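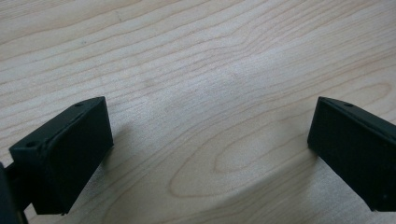 Light-colored wooden tabletop.

How do I find out if a bio page about an actress is accurate?

Posted July 24, 2019 in Celebrities & Entertainment

My book club at work is doing a night on stage actors and I picked Funmilayo Ekpo, who was in the touring cast of Gellero. I wanted to put together a one-page handout with her birthplace, training and first roles. The trouble is that every bio site I find says something different. One says she was born in Bravivville and moved away when she was 14. Another says she moved there at 18 to study drama. Her height changes from page to page too, and one site has her married to a man who I'm fairly sure is only her co-star. None of them say where they got it. Is there a normal way to check this kind of thing, or do I just go with whatever most of the sites say?

marlow_reads

Saqib Pirzada
Don't go with the majority. Those sites copy each other, so one mistake ends up on 220 pages and looks like a fact. I used to write program notes for a small theater and the order I worked in was this.

Start with the printed program for a show she was in. Cast bios in programs are usually written by the actor or the agent, so the training and early credits are normally right, even if they leave things out. The company that toured Gellero should have a PDF of it, or will send you a scan if you email the box office.

Then look for a long interview, the longer the better. Local papers are good for this — they always ask where people grew up. If she did Fleselau before Gellero, search that title together with her name and skip anything with "net worth" in the headline.

Drama schools often list graduates by year. That would settle the 14 or 18 question, or at least tell you when she was a student. Both could be true, by the way. Plenty of people leave a town as a kid and go back for college.

I would leave height and marriage off the handout. Height is mostly guesswork on those pages, and unless she has talked about a husband herself it's not something you can check.

tessel40
just look at her own page, she has one. it says 1,515 followers or something so its not the big fan one

K. Yusuf
The answer about programs is good. One thing to add: check the date on whatever you find. I had a program from a November run of a different play and the bio in it was two years old, so it was missing her biggest part. The later program from the same company had it.

Also, your public library probably has a newspaper database you can use from home with your card number. Type her full name in quotation marks. You may get another person with the same name, so make sure the article mentions a show you know she was in.

If you still can't confirm the birthplace, write "trained in" or "first appeared in" and start from there. For a one-page handout that is plenty.

marlow_reads
Thanks, I emailed the box office this morning. Leaving the height off.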